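Criminal Procedure, Unit 8: Pretrial Release
Reading: State v. Tabrizi; Prirmont Bail Schedule, section 157

1. First appearance
The court states the charge, confirms counsel and takes up release. Guilt is not at issue. The two questions are flight risk and danger to others.
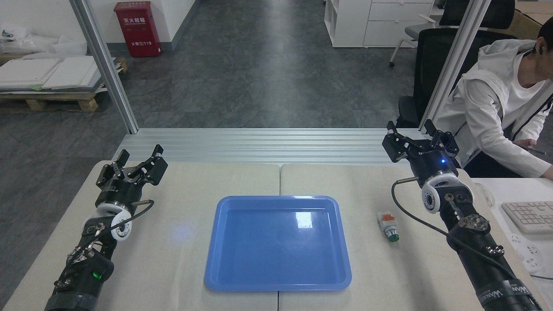
Factors usually weighed: the nature of the charge, ties to the area, past failures to appear, and any breach of an existing court order. In Tabrizi the last of these decided the matter.

2. Forms of release
Own recognizance: a written promise to appear, with no money posted.
Cash bail: the full sum is paid to the clerk. On the Prirmont schedule the lowest sum is $1000.

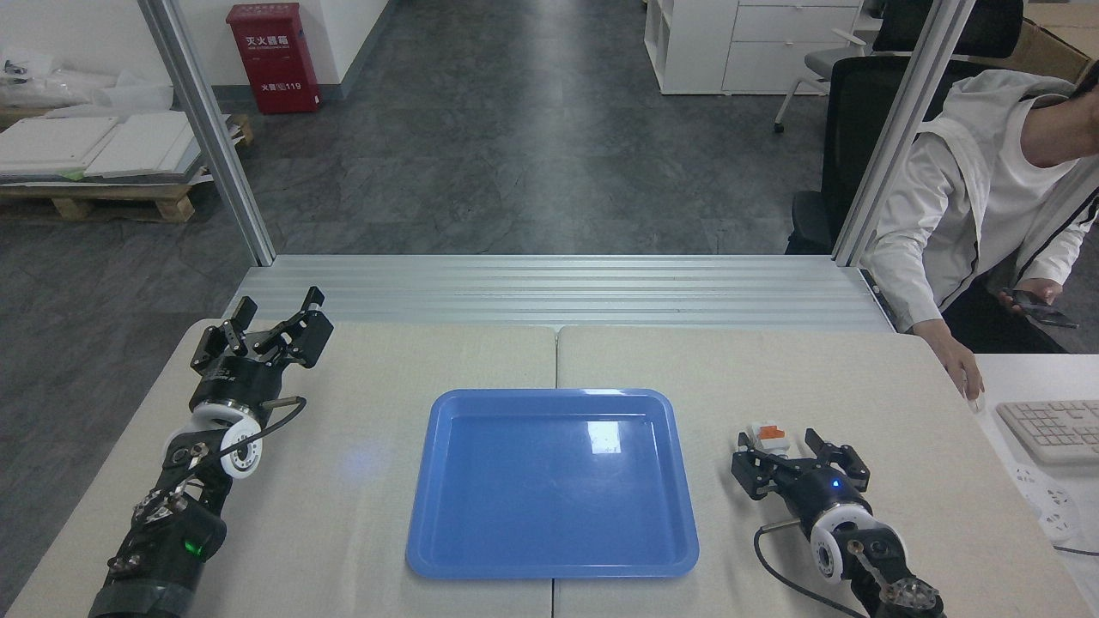

Surety bond: a bondsman stands good for the sum and keeps the fee whatever the outcome.

3. Review
A detained defendant may ask for a new hearing on changed facts. Compare the Kendley and Daveck motions in the packet. Written answers are due 9th August.

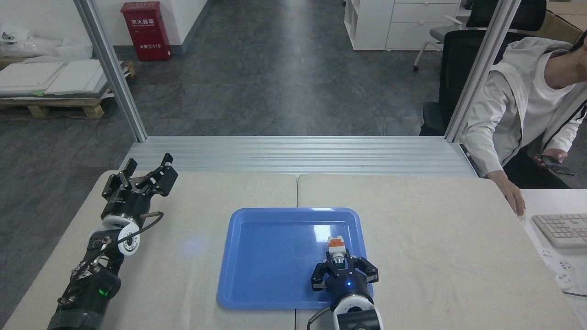
Fig. 3. Right gripper holding a small part over a blue tray.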